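My heritage railroad project: the little tank engine at Fluvthorpe

Okay, so I picked this topic because my grandpa used to drag me to Fluvthorpe when I was small and all I remembered was a rusty green thing behind a fence. I had no idea it had a name! It's called Danodik, it's a narrow gauge tank engine, and it spent its whole working life hauling clay from the Nirka pits down to the wharf. The report was supposed to be on "a preserved machine and how its story gets told," and I figured I'd rather write about something I could stand next to than something in a book.

The first thing I did was go look at the builder's plate, and the builder's plate is missing. There are four bolt holes and a cleaner patch of metal where it used to be. That sent me off to the county archive, where Nadège Tessier at the front desk found me a folder from the Dogbe Clay Company (they owned the pits and the line). It's mostly invoices. Brake shoes, lamp oil, a lot of complaints about the price of coal. But in with all that was a repair sheet for Danodik, and it says the boiler was swapped with the one from a sister engine that had been scrapped. So the sign at the site, which says "original boiler," is wrong! I was pretty thrilled, I'm not going to lie.

The line itself was only 3 miles long. The steepest part is right below the pits, and the drivers' logbook says a loaded train could have up to 14 wagons, but in wet weather they'd split it and make two trips. I walked the trackbed in June and you can still follow most of it. There's a cutting full of brambles, then a stretch where the ties have left dents in the ground like a ladder, and then it just ends at somebody's garage. I had to turn around and go back up the hill, which gave me a lot of respect for the engine.

What I got wrong: I spent way too long on the paint. The engine is green now, and I wanted to prove it had been black in service, so I looked at 70 old postcards of the wharf. Danodik shows up in two of them and they're both black and white prints, so it's a dark engine in a gray picture and that's all I can say. I also tried to interview a retired fireman but we kept missing each other on the phone. I'd start that part a lot earlier next time.

For the part about how the story gets told, I compared the sign at Fluvthorpe with the repair sheet and the logbook. The sign gives you the name, the gauge, and the boiler mistake. It doesn't mention the crews at all, even though the logbook lists 15 different drivers and firemen by last name. I think the sign should have at least one of them on it. I wrote up a new version and mailed it to the site, and I haven't heard back yet, but if they ever change it I'll add that on this page.

Sources are the Dogbe folder, the drivers' logbook (the archive has it on microfilm, bring a sweater, that room is freezing), the wharf postcards, and my own notes from the walk. My teacher has the full list with the page numbers. Thanks to Nadège for putting up with me asking for the same box over and over, and to my grandpa, who read the whole thing twice and says I still have the coupling rods wrong.
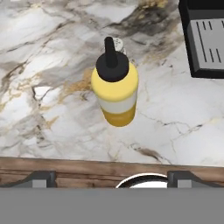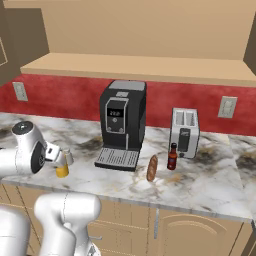
Page last changed: June, 9:40 pm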